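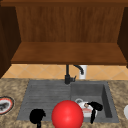
Re: [matthorpe-makers] Kitchen sim for the arm: mug keeps getting away

Posted to the list December 25, 2024

Hello all, and a merry Christmas to anybody who is reading mail today instead of doing the washing up,

Rafsan Cassim wrote:
> I've put the new kitchen on the shared drive. Wall cupboard,
> sink with the drainboard, black tap, the lot. The job I want
> the arm to learn first is mug out of basin, mug onto shelf.
> I get a decent approach, then one finger pushes the mug
> along and the other closes on nothing. Is it my grip
> or is it the model of the mug? Also, can we please agree
> on one name for the folder, I have Clitenex and Matubbar
> and I no longer know which is which.
>
> Rafsan

Rafsan, what a lovely thing to find in the inbox! I had the house to myself for an hour this morning, so I made a pot of tea and loaded it up, and I must say the diamond tiles cheered me up no end. My mother had a splashback very like that and I spent a good part of my childhood tracing the lines with a wet finger.

Folder names first, as that one is easy. Matubbar is the kitchen itself and Clitenex is the arm and its controller. I think it was me who muddled them in April when I moved everything off the old laptop, so I'm sorry about that. I will put a note in the top folder once the relatives have gone home.

Now, the mug. With it lying on its side in the basin you have one finger right up against it, and I think that is where the trouble begins. The fingers come down one after the other along the curve, and a mug on its side is really just a roller. I had the very same bother with the real arm on my bench, using a tin of beans. What helped me was turning the wrist a quarter turn so that the fingers close across the mug's length, one on the rim and one on the base, and then it has far less chance to roll. You will need to open the gripper wider than you do now, so do check that it can reach before you get too fond of the idea.

I would also look at the friction before blaming the mesh. If you left it as it came from Radeo, it is set rather slippery, and sinks made with it behave like an ice rink. Try doubling it on the finger pads and leave the basin alone for now, so you only change one thing at a time.

Two more small things while I have the file open. The big red ball between the fingers is lovely for seeing where you are aiming, but please make sure it has no collision shape switched on. I once lost a whole weekend to a marker that was quietly shoving my parts about. And do watch the tap on the way up! The spout curves over to the right and the shelf is just above it, so a straight lift could well catch one or the other. I'd bring the mug forward over the front edge of the sink first, then up, then in. It's a longer road but a much calmer one.

My last batch on the old kitchen was 2,982 tries, of which 1,008 ended with the mug standing on the shelf, and that was with the mug upright to start with. So please don't be downhearted if yours looks poor for a while. I can leave a run going on my machine over the holiday if you send me your settings, it only keeps the back bedroom warm.

There is half a fruit cake set aside for the next evening at the workshop, if it lasts. Love to everyone at home, and do write back when you've tried the quarter turn.

All the best,
your friend with the tin of beans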